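How a small trade accord is kept alive

Aug 1, 2021

The customs accord between the upland district of Semis and the river port of Nomoditz fills 11 pages, two of them maps. It was signed in January after two years of talks, and came into force with little notice outside the border towns. Its main effect is to replace three sets of transit papers with one.

Under the old rules, a lorry leaving Semis needed a permit for each crossing. The permit was valid for a single day and for a single load. Drivers who missed the evening closing time at Nodden had to apply again. The new permit covers any number of crossings within a month, provided that the goods are of the same class. Most are textiles and household wares. 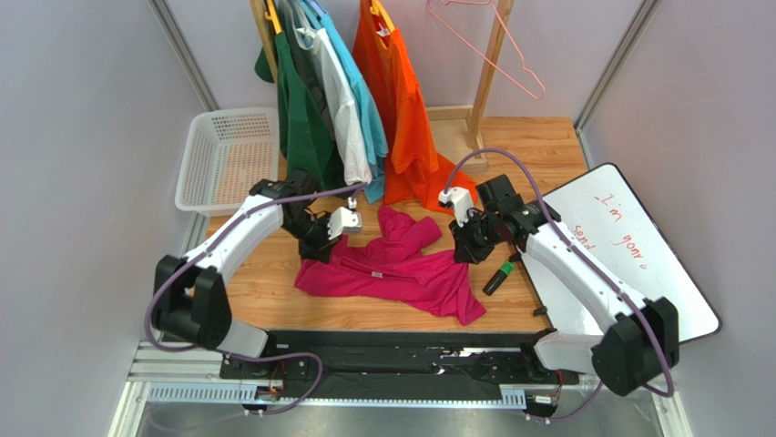 Two robot arms over a table, with a crumpled magenta shirt between the side panels.

Disputes go first to a joint office in Nodden, staffed in equal numbers by both sides. If the office cannot settle a case, it passes to the two foreign ministries, which must reply in writing. The text sets no penalty for a late reply. Lawyers on the Nomoditz side regard this as the weakest clause in the document, and asked for a fixed term during the last round. Semis refused, on the grounds that its ministry has only one legal desk.

The joint office handled 2253 permits in its first full quarter. The planning figure had been about 3000. Officials blame the shortfall on the spring closure of the lower bridge, and expect no change to the fee before the first review. A study by the Verhoeven institute takes a different view. It finds that many small traders still use the old day permit, which remains legal until the end of next year and costs less for a single trip. 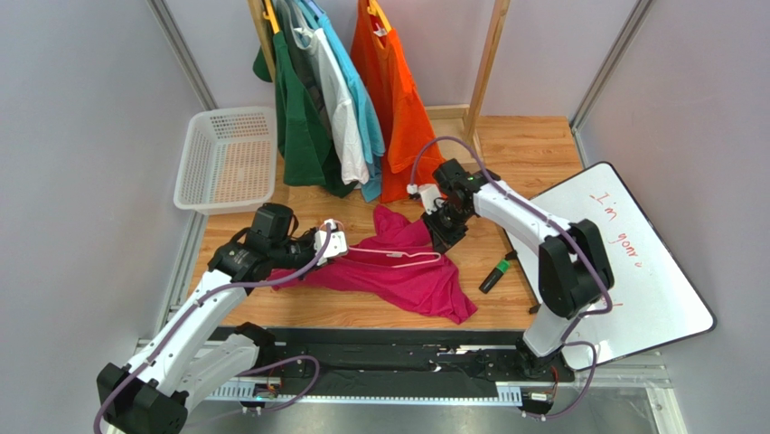

The study also looks at the question of language. The accord exists in two versions, both of equal standing, and they differ in article seven. One speaks of goods "in transit", the other of goods "under way". The second phrase would take in goods held overnight at a depot; the first may not. The joint office has so far applied the wider reading - without saying so in its published guidance.

A protocol to correct the wording has been drafted and sent to both capitals. It needs approval by each parliament, and neither has set a date for the vote.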